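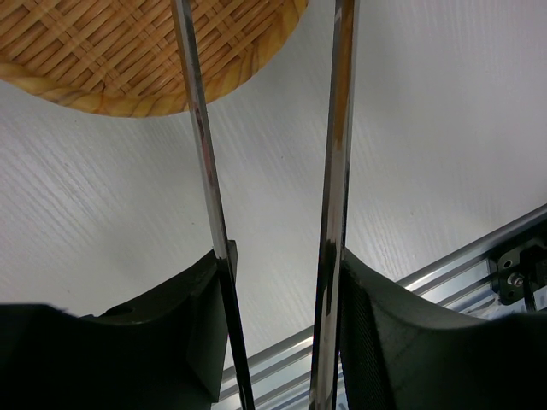
When Dad died in December I ended up in charge of the ashes, and the plastic tub from the crematorium wasn't going to do. My cousin Märta Aasen had bought a Bunting keepsake urn for her mum, so I ordered the same one, the larger size, in the dove grey.

First impressions were good. It's heavier than I expected and the glaze is lovely — soft, a bit uneven, like something off a craft stall. It holds 200 cubic inches, which was plenty for Dad, who was never a big man. The lid screws down on a rubber ring and hasn't budged, even after a drive up to my sister's with it belted into the back seat.

I'm less keen on the engraving. You get 2 lines and they charge by the letter after that, so he's lost his middle name. The font is smaller than it looked on the website too, and I need my glasses to read it across the room. I did ring up and spoke to a very kind man called Boonmee Saengthong, who offered to redo the plate for free, but it meant sending it back for three weeks and I couldn't face having it off again.

I also looked at the Claronum, at nearly £700, and couldn't see where the money went apart from a velvet bag. Get the Bunting, and ask them to send you a proof of the plate before they cut it. Mine took four days to arrive, well wrapped.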